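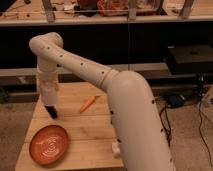

Prep table 3, planked top, carrot on the surface.

Food Preparation Room – Table Surface Checklist
Site: Pumura, October
Inspector: Fidelina Llanos
Received by: Ulises Chambi

1. Top boards level, no raised edges
Pass. Straightedge laid across the boards at both ends.

2. Seams between boards
Comment. Seams are visible between the planks and need to be brushed along their length at each cleaning. Any seam that will take the 1000 micron feeler gauge is to be filled. One did, on the far side. Fill with the Driltum food-grade compound and leave overnight.

3. Surface finish
Pass. Light wood, faint grain. Re-oil every 6 weeks as before.

4. Splinters and knife marks
Pass with comment. Cutting directly on the planks is not permitted. Use the boards from the rack.

5. Food left on surface
Fail. One small carrot lying directly on the wood near the center of the table. Raw vegetables go in a tray or on a board, including single items. Discard and wipe down.

6. Legs and fixings
Pass. Bolts checked with the torque wrench at 25 Nm.

7. Cleaning product
Comment. Clisance spray bottle had no dilution label. Relabel before next use – the cleaning log does not replace the label.

8. Floor under table
Pass.

Actions: items 2, 5 and 7. Item 5 to be closed the same shift. Filler to be ordered through Urrego. Recheck of item 2 after the compound has cured, before the table is oiled again.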